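Teardown by Arm: A Refurbishing Shop Rewrites the Bench Job

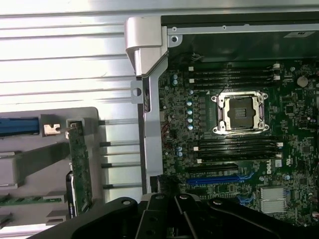 A Dell workstation lies open on its side at the Kasto refurbishing plant, its processor socket empty and the gripper over the lower part of the board.

At Kasto, retired office computers used to be taken apart by one person from start to finish. A technician opened the case, pulled the memory, removed the processor, sorted the parts into trays and moved on to the next unit. A workstation took around 42 minutes. The plant ran 10 benches this way, and the pace at each bench depended on who was standing at it.

Since October, 2 of those benches have been robot cells. Each has one arm, a two-finger gripper and a small camera at the wrist. The cells were installed by Numier, an integrator that had previously worked mostly on packaging lines, and the job planning runs on a software package called Pronden.

The division of labor is narrow. A technician still opens each machine, checks it for damage and sets it on its side. The arm then works through a list: memory modules, expansion cards, drive cables. Processors remain a manual job on most models. The contact pins in a modern socket bend easily, and a bent pin takes a board out of the resale stream.

Cables are the other weak point. A wire bundle rarely sits in the same place in two units of the same model, and the wrist camera loses sight of thin wires against a busy board. When Pronden's confidence falls below a set limit, the arm backs away and a lamp comes on over the cell. In the first month the lamp was on for much of the shift. Numier's engineers adjusted the limit, then adjusted it again after the arm cracked several memory latches -- small plastic parts, but a cracked one means a board sold at a lower grade.

For the technicians, the change shows up first in the hands. Prying and pinching were the main sources of strain at the old benches, and there is less of both at the cells. There is more walking. One person now covers both cells and answers the lamps, and several workers describe that role as harder to settle into than the bench was. The interruptions come at no fixed interval.

Pay grades were redrawn as well. Cell operators complete 48 hours of training, given in part by Tarawneh, a local technical school, and move up one grade at the end. Bench technicians who stay with manual work keep their old grade, a point still under discussion between the shop floor and management.

Kasto plans to convert a third bench once the arm can handle drive cables without a stop. The remaining benches will stay manual for now, mainly for laptops, where glued batteries and short ribbon cables leave little room for a gripper.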